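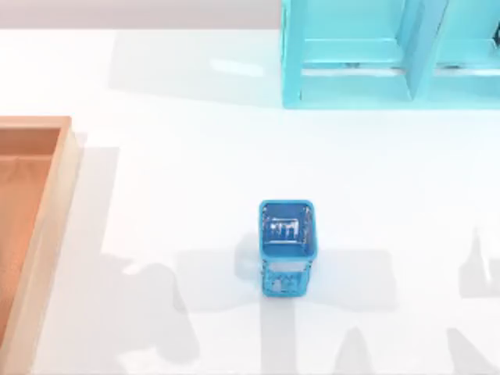
Randomized starts in a two-arm tabletop sim: what counts as a valid scene?

Posted by Hedvika Lukáč, March 2019

I maintain the scene checks for a simulated bench used at Cluralton. The layout is a white table with a mesh pen holder, a shallow wooden tray and a cyan shelf, and two arms that share the space. Start positions are randomized on every reset. Our written rules for accepting a scene are thin. They say that objects must not overlap, that every object must be on the table, and that both arms must start in their home pose.

Two reviewers applying those rules to the same batch disagreed on 14 scenes. Most of the disagreements were over two points:

1. Whether shadows of the arms falling on the work surface are acceptable when the arms themselves are outside the overhead view. One reviewer rejects these as contaminated. The other passes them.

2. Whether an object that is only partly inside the overhead view (the tray and the shelf, in our case) has to be fully visible for the scene to count.

I would like to write a rule for each that two people will read the same way. Is there accepted practice, or does every group make up its own? We run the Kuruc scene checker, if that matters.

Přemysl Zelenák

I am not aware of a published standard that covers this level of detail. The robot safety standards deal with hazards to people around real machines and won't help you with scene acceptance. What follows is what we ended up with after a lot of argument.

Shadows: pass them. A lamp over a real bench casts the same shadows, and a policy that has only seen a clean table tends to do badly under one. Your rule should cover the light, which you control, and leave the shadow alone. Fix the permitted range of light position and intensity, log the values with each scene, and reject only if the logged value is outside the range. Reviewers should not be judging shadows by eye at all.

Partial visibility: split the objects into two classes in the scene file.

Target objects are the ones named in the task. They must be fully inside at least one fixed view at reset.

Context objects are everything else. They may be cut by the edge of any view, provided the full body is on the table according to the simulator state.

If the task is to put something in the tray, the tray is a target and the stricter rule applies. If the task concerns only the pen holder, the tray is context. The class belongs to the task, so the same layout can pass for one and fail for another. This settled nearly 30 of our open disputes in one afternoon.

You also need a clearance rule, and I would make it a separate line. "Must not overlap" allows two objects to sit flush against each other, and then no finger fits between them. State a minimum gap larger than the width of the open gripper on the side you expect it to approach from. Do the same for the inside of containers.

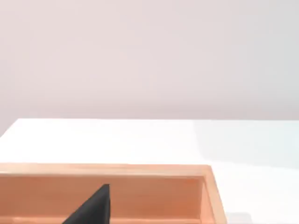 Measure that one at the fingertip, with the finger lowered to its working depth, and check the inner faces of all 4 walls. A finger that clears the rim can still foul a wall lower down if the arm comes in at a tilt. We log the smallest distance per episode and treat any contact with a wall as a reportable event, whether or not the task succeeded — a policy that scrapes its way to a good score will not do well on hardware.

Last, put a version number on the rule sheet and write it into each scene record. Old scenes stay valid under the version they were accepted with.

Eduard Procházka

Just reject anything doubtful. Resets are cheap.

Rozália Skála

I would be careful with the answer above mine. We did that at Gudberg in February and the accepted set drifted toward objects in the middle of the table, because those were the scenes with nothing to argue about. If you do reject by hand, keep the rejected scenes with a reason code and compare the position histograms of both sets before you train on anything.

I agree with Přemysl on the classes. One addition: have the checker write the class of each object into the report. Ours did not, and reviewers went back to guessing.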